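Home | Beds | Mattresses | Bedding | Clearance | Contact

The Pravau mattress

I've been selling beds long enough to have slept badly on most of them, so when Samuele Villa rang me in July and said he had a flat, plain mattress I might like, I told him to send one over and I'd be rude about it if I had to. Well, I wasn't! I kept it, and now I stock it.

The Pravau is a firm one. You lie on it, not in it, and if you like that sinking marshmallow feeling then the Fellus is more your thing (same price, softer top). I'm a side sleeper and gave it a fortnight before my shoulder agreed with me. It has 1000 small springs in the double, and a grey-green cover that looks much nicer with white sheets than I thought it would.

I like it best with an upholstered headboard. Grey with upright channels is the one people keep asking me for, and a bit of pale wood at the end of it stops the whole lot looking too serious. 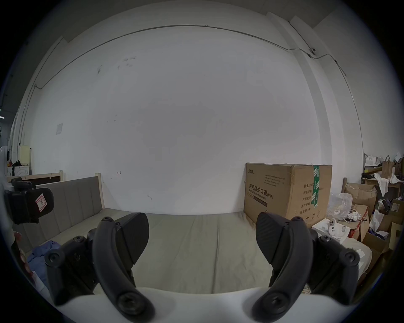

Can I use it on my old slatted base?
Most slatted bases are fine, as long as the gaps are no wider than your hand and none of the slats are cracked. If one has gone, replace it first, they're cheap enough.

It comes rolled, and the double is a proper two-person lift, so clear the stairs before we turn up. Cut the wrapping with blunt scissors, please, never a knife (I've seen the result). Give it a night to flatten out and open a window if you can smell the newness. Turn it head to foot every month or so for the first half year, but don't flip it, as the underside isn't made for sleeping on.

Double £324, king £486. Delivery is £50 and we'll carry it up to the bedroom. Henrik Diekmann does the rounds on the van, so ask him if you want the old one taken away too.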